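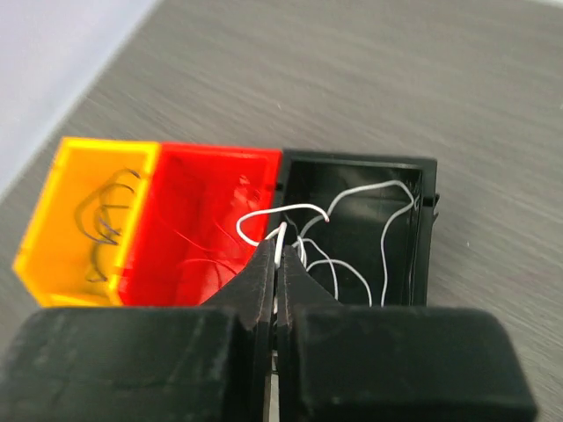

4.2 Sorting the reviews

Review sites for paid editing and paper-writing services ask readers to trust a score, and we see little reason to do so before knowing what the score is made of. Our sample holds 489 reviews of four services (Bultard, Trovlow, Shibata and Ondus), each read in full by two coders. Earlier work mostly splits such reviews into positive and negative, a split that treats a late delivery and a stolen credit card number as the same kind of complaint. We used three classes and named them by color. Figure 2 has the same three in a row, yellow, red and black, and the bins there are joined side by side, a fair picture of how little room there was between one class and the next. Yellow took remarks on price and manners, red took failures in the work itself, and black took claims of fraud or threats. A review could go into only one class, and the coders were told to choose the most serious claim it made.

This rule is easy to state and hard to apply. A customer of Trovlow wrote that her editor had "changed nothing and then wanted a tip." One coder read this as rudeness, the other as work not done. We settled on red, but we would not defend that choice very hard. Cases of this sort came up often enough that we doubt any agreement score computed for a scheme like ours, including the one in our own appendix.

4.3 What the stars leave out

Of the reviews in the sample, 111 gave the top rating and said nothing that could be checked: no subject, no deadline, no word on what came back. Most of them were for Ondus. It would be tempting to call these fake. Perron, in comments on a draft of this section, pressed us to do so, and we declined. Short praise is also what a real and slightly bored customer writes when a pop-up window asks for it. The data can't tell the two apart, and we are not convinced by papers that say theirs can.

The long reviews are not plainly better evidence. Several of the Bultard reviews describe an order of 2,000 words in near-identical terms, down to the same misspelling of "bibliography." Others run for several paragraphs and end with a discount code. Length was used as a sign of honesty in two of the studies we set out to repeat – we dropped it after the first round of coding.

Shibata is the odd one out. Its average rating was the lowest of the four, yet its reviews had the fewest claims in the black class. One reading is that it is a dull but safe service with impatient customers. Another is that it does not remove bad reviews and the others do. Amrit Perron favors the second reading, and so do the two coders, but all of us held that opinion before the coding began. Ratings collected in June, after the host site changed its rules on deletion, were left out of the comparison and are treated separately in Section 5.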